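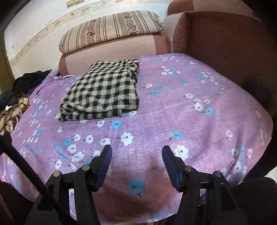

紫のシーツを敷いたソファベッド

Fevlow(フェヴロウ)スマートウォッチ 本体+標準バンド
メーカー:Wostumow
取り扱い:本体、交換バンド、充電台、保護フィルム
在庫:あり(グレーのみ入荷待ち)

この時計、うちの店でいちばん説明が長くなる商品です。店頭で聞かれるたびに同じ話をしているので、だったらページに全部書いてしまおうと思いました。長いです。お茶でも飲みながらどうぞ。急いでいる方は下のほうの「同梱品」と「よくいただくご質問」だけ読んでもらえれば用は足ります。

わたしがFevlowを使いはじめたのは一月で、それまでは高機能なスマートウォッチをずっとつけていました。通知は全部届くし、地図も出るし、支払いもできる。便利だったんですけど、会議中に手首がぶるぶる震えるたびに目が行ってしまって、向かいに座っている人に「お急ぎですか?」と聞かれたことが何度かあって、それがけっこうこたえまして。で、もうちょっと静かなやつはないかなと探していたところに、仕入れでお世話になっているItzel Villalobosさんが「これ、たぶん好きだと思う」と送ってくれたのがFevlowの試作品でした。好きでした。

どんな時計か

時間、日付、歩数、脈拍、睡眠、タイマー、アラーム、それから選んだ人だけの着信通知。できることはほぼこれで全部です。地図なし、支払いなし、音声アシスタントなし。アプリを追加する仕組みもありません。画面は反射型の液晶で、明るいところほどよく見えます。真夏の駐車場で文字盤が読めたときはちょっと感動しました。そのかわり暗い部屋では右のボタンを押してライトをつけないと見えません。手首を返すと勝手に光る、あの機能はついていません。夜中に寝返りを打つたびに光って目が覚めていた人には、むしろうれしい仕様じゃないでしょうか(わたしです)。

ボタンは2つ。右上が「進む」で右下が「戻る」、長押しでライト。タッチ操作はありません。手袋をしていても押せるし、濡れた指でも押せます。洗い物の最中にタイマーを止めるのにいちばん使っています。押し心地はかなり固めで、最初は「あれ、押せてない?」と思うくらい。一週間もすると慣れて、今度は前の時計のボタンがふにゃふにゃに感じるようになります。

つけ心地の話

軽いです。軽いんですが、軽い時計にありがちな安っぽい感じがあまりしなくて、たぶん裏ぶたの形がいいんだと思います。手首に当たる面がゆるく丸くなっていて、角がどこにも当たらない。設計をしたTheda Hamannさんがたいへん手首の細い方で、市販のスマートウォッチがどれも骨に当たって痛かったのが出発点だったそうです。わたしは手首が太いほうですけど、それでも一日つけっぱなしで跡がほとんど残りません。

センサーの窓は出っぱっていません。ここは地味ですが比べてみるとよくわかるところで、脈拍を測るタイプの時計は裏がぽこっと盛り上がっているものが多いんですよね。あれが腱のところに当たると一日中気になる。Fevlowは平らです。平らなぶん、バンドがゆるいと測り損ねることがあります。睡眠の記録が途中で切れているときは、だいたいバンドがゆるいです。穴ひとつぶん、きつくしてみてください。

バンドについて

標準でついてくるのはやわらかいシリコン系のバンドです。汗をかいてもさっと洗えて、ふだん使いはこれで十分。留め具はQuinteroという方式で、バックルの爪を押しこむとカチッと鳴って止まります。このカチッが気持ちよくて、用もないのに付けたり外したりしてしまいます。音が大きいので図書館ではちょっと気をつかいます。

交換用の織りバンドは一本2,891円(税込)です。色は黒、紺、れんが色、グレーの4色で、グレーだけいま切れています。次は木曜日に入ってくる予定なので、お急ぎの方はその日の午後にもう一度ページをのぞいてみてください。織りバンドは通気がよくて夏は断然こちらなんですが、乾くのに時間がかかります。お風呂につけて入る人はシリコンのままがいいと思います。

取り付け幅は一般的な時計バンドと同じ規格のピン式なので、手持ちの革バンドに替えてもかまいません。替えました。おじいちゃんの形見の時計から外した茶色の革に替えたら急に落ち着いた顔になって、スマートウォッチだと気づかれなくなりました。ただし、厚みのある革だと裏ぶたとの間にすきまができて脈拍がうまく取れないことがあります。睡眠や脈拍をしっかり見たい人は、付属か純正の織りバンドにしておくのが無難です。

電池のこと

充電を忘れる人間なので、ここがいちばん大事でした。前の時計は毎晩充電が必要で、出張のたびに専用ケーブルを忘れて現地で途方にくれるという、あれを何度もやっています。Fevlowは通知の数によってずいぶん変わりますが、わたしの使い方だと充電のことを忘れたころに警告が出る、という感じです。警告が出てからも時計としてはしばらく動きます。脈拍と睡眠の測定が先に止まって、最後まで時刻だけは残る。この順番の付け方がとても好きです。時計なんだから時刻は最後まで出ていてほしい。

充電台は差しこみ式で、端子はUSB Type-Cです。ケーブルは付属していますが短いので、枕元で使いたい方は手持ちの長いものに差し替えてください。充電台は裏に滑り止めが貼ってあって、つるつるした棚でもずれません。置き方に向きがあって、文字盤を上にしてボタンを手前。逆に置いても載ってはしまうので、充電マークが出たかどうかだけ見てから離れてください。わたしはこれで一晩無駄にしました。

スマホとのつなぎ方

アプリは無料です。登録もいりません。メールアドレスも聞かれません。アプリを開いて、時計の右上ボタンを長押しして、画面に出た番号が両方で同じなら「はい」を押す。つながらないときはスマホ側のBluetoothを一度切って入れ直してください。それでもだめなら、前につないでいた別の時計の登録が残っていないか見てください。お店に持ってこられる「つながらない」のほとんどがこれです。

通知は、初期状態では全部オフになっています。買ってきてつないで「何も来ない、壊れてる」と連絡をくださる方がいるんですが、壊れていません。アプリの「届けてよい人」という画面に名前を入れると、その人からの電話とメッセージだけが手首に来ます。わたしは家族と、店の共同経営者のTeodoro Beltránだけ入れています。Teodoroは最近、用もないのに電話してくるので外そうか迷っています。
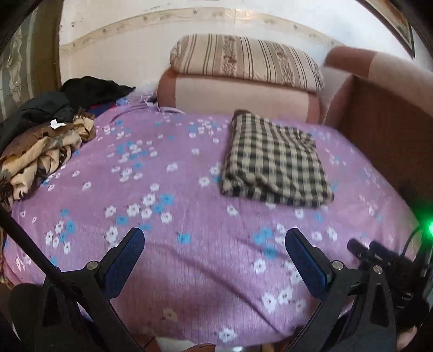

で、睡眠の記録なんですけど、これは期待しすぎないでくださいね。寝た時刻と起きた時刻、それに夜中に大きく動いたところが棒で出るだけです。点数も順位も出ません。「昨夜の睡眠は62点でした」みたいなことを朝いちばんに言われると、それだけで疲れた気分になりませんか? わたしはなります。Fevlowは棒を見せるだけで黙っています。その棒を見てどう思うかは自分で決められる。これくらいがちょうどいいです。

昼寝はうまく拾えないことがあります。短いうたた寝だと記録されなかったり、逆に本を読んでじっとしていただけなのに寝たことになっていたり。メーカーにも伝えてあって、そのうち更新で良くなると聞いていますが、いつとは聞いていません。昼寝をきっちり記録したい人には、いまのところおすすめしません。

あと、医療用の機器ではありませんので、脈拍の数字は目安にしてください。体のことで心配があるときは、時計を眺めていないで病院へ。

気になっているところも書いておきます

良いことばかり書くと自分でも気持ち悪いので。

まず、振動が弱いです。静かな部屋なら気づきますが、電車で立っていると着信を逃します。アプリで「強め」にできるんですが、強めにしても前の時計の弱いほうくらい。目覚ましとして使うなら、眠りの深い人は別の目覚ましも置いたほうがいいです。うちの姪はこれで学校に遅刻しました。ごめん。

次に、文字盤のデザインが少ない。数字だけのもの、針のもの、針と日付のもの、それと大きな数字のもの。以上です。写真を背景にすることはできません。毎日着せ替えて楽しみたい人には物足りないと思います。わたしは最初の日に針のやつに決めて、それから一度も変えていません。

それから、ガラスは傷がつきます。樹脂寄りの素材で、割れにくいかわりに細かい擦り傷が入りやすい。鍵と同じポケットに入れて持ち歩いたら見事にやられました。気になる方は保護フィルムを最初に貼ってください。貼るのが苦手な方は店頭でやります。お代はいただきません(フィルム代だけください)。

日本語表示にはちょっとだけくせがあります。曜日はきれいに出ますが、長い名前の人からの着信だと名字の途中で切れます。外国の名前はとくにそうで、Araceli Villalobosさんからの着信は「Araceli Vill」で終わります。ご本人に見せたら笑っていました。

お客さまからの声

Si-eun Hongさん(織りバンド・紺を一緒にご購入)
「水泳のあとでもそのまま着けていられるのがいいです。プールの中で歩数が増えないのがちょっと不満。でも泳いだ回数を数えてほしいわけじゃないので、まあいいかなと思っています。文字が大きいので老眼の母にも買いました。母のほうが使いこなしています。」

お母さまには大きな数字の文字盤が好評のようです。あの文字盤、店でも年配の方に見せると「これでいいのよ」と言われます。ちなみに泳ぐときの話ですが、水につけるのは大丈夫でも、水の中でボタンを押すのはやめてくださいと説明書にあります。タイマーは入る前に動かしておきましょう。

匿名希望さん
「通知が来なくて返品しようと思ったら、説明書に書いてありました。」

はい、上にも書きました。

修理と保証

保証は購入日から2年です。電池の交換も受け付けていて、Wirkbergの工房に送って戻ってくる形になります。そのあいだ代わりの時計をお貸しできますが、台数が少ないので先に電話をください。自分で裏ぶたを開けた場合は保証が切れます。ネジが普通のドライバーで回せてしまうので開けたくなる気持ちはよくわかるんですが、中のパッキンがずれると水が入ります。どうしても見たい方は、店に分解した見本が置いてありますので、そちらをどうぞ。けっこう人気があります。小学生と、小学生に連れてこられたお父さんに。

バンドの留め具だけ壊れたという場合は部品で出せます。在庫があればその場で付け替えます。

同梱品

本体
標準バンド(取り付け済み)
充電台
USB Type-Cケーブル
予備のバネ棒
説明書(日本語の冊子が入っています)

電源アダプターは入っていません。スマホ用のもので大丈夫です。

よくいただくご質問

左利きでも使えますか
使えます。アプリで画面を上下逆にすると、ボタンが左側に来ます。そのときはバンドも上下を入れ替えたほうが着けやすいです。わからなければ店でやります。

子どもに持たせても大丈夫ですか
小さいお子さんだと、いちばん内側の穴でもゆるいことがあります。できれば一度着けに来てください。

スマホなしで使えますか
使えますが、最初の時刻合わせと更新にはスマホが必要です。そのあとはつながなくても時計、タイマー、歩数は動きます。記録は時計の中にたまっていて、次につないだときにまとめて移ります。ためすぎると古いほうから消えるので、たまにはつないであげてください。

家族で1つのアプリを使えますか
いまは1つのスマホに1台までです。ご要望は多いので、メーカーには毎回伝えています。

前のモデルのバンドは合いますか
合います。充電台は形が違うので使えません。前のモデルの充電台だけほしいという方は、少しだけ残っているのでメールでお問い合わせください。

金属アレルギーがあるのですが
裏ぶたは樹脂です。留め具の爪には金属が使われていて、着け方によっては肌に触れることがあります。心配な方は面ファスナー式のバンドに替えてみてください。他社製のもので合うものを何本か店に置いています。

プレゼント包装はできますか
できます。紙の色は選べません、すみません。包むのはわたしなので、角がちょっとゆるいことがあります。

ご注文について

午前中のご注文は当日に出します。午後のご注文は翌営業日です。本体とバンドを一緒に注文された方で、最初からバンドを付け替えた状態で届けてほしい場合は、備考欄に「付け替え」とだけ書いてください。標準バンドは外して箱に入れておきます。

色で迷っている方は、メールで普段の服の色を教えてもらえれば好き勝手に意見を言います。だいたい紺をすすめます。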